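Sports Marketing, Handout 5
Ticket Promotions and Community Seats
Notes prepared by Drahomíra Hrnčiar, for the class of 10/4/24

Last time we finished with season tickets. Today we look at seats which a club or a sponsor gives away, and how this is recorded in the club budget.

A community seat is a ticket paid by a third party and used by a person who did not buy it. Please do not mix it with a complimentary ticket, where the club itself gives up the income. In the exam many students write the two as one thing and lose points.

Case 1: Cledville Baseball Club

The club plays in a small stadium with 1000 seats. Before the last home series a local furniture dealer, Crisóforo Lozano, bought 200 seats for school coaches and their families. He paid full price. The club first wanted to give him a discount, but the ticket manager Miroslava Dvořáček was against it - a discount would change the average price which the club reports to its league.

On game day 39 of these seats stayed empty. The income was the same, but the food stands sold less than planned. We call this the no-show cost, and it must be estimated before the agreement is signed.

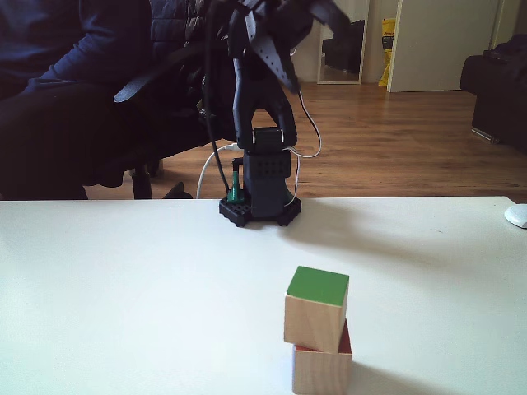 The second question is who may use the name of the event. Lozano wanted to print the club logo on his store flyers. His agreement covered only the seats, so he needed a separate license. Read again the pages on licensing from Handout 3, especially the part about time limits.

Case 2: Gollomeck Hockey

In this case the sponsor, Nelex, paid only for the tickets that were scanned at the gate. Compare the risk with Case 1. Who carries it now? Matúš Holub argued in our seminar that the club should ask for a minimum payment, and I agree with him, though the sponsor will want something in return.

Terms to know: community seat, complimentary ticket, no-show cost, minimum payment, scanned attendance.

For next class: read the Pešek chapter on naming rights and write one page about Case 2. Send it to Bohumila Jireš, who collects the homework until December.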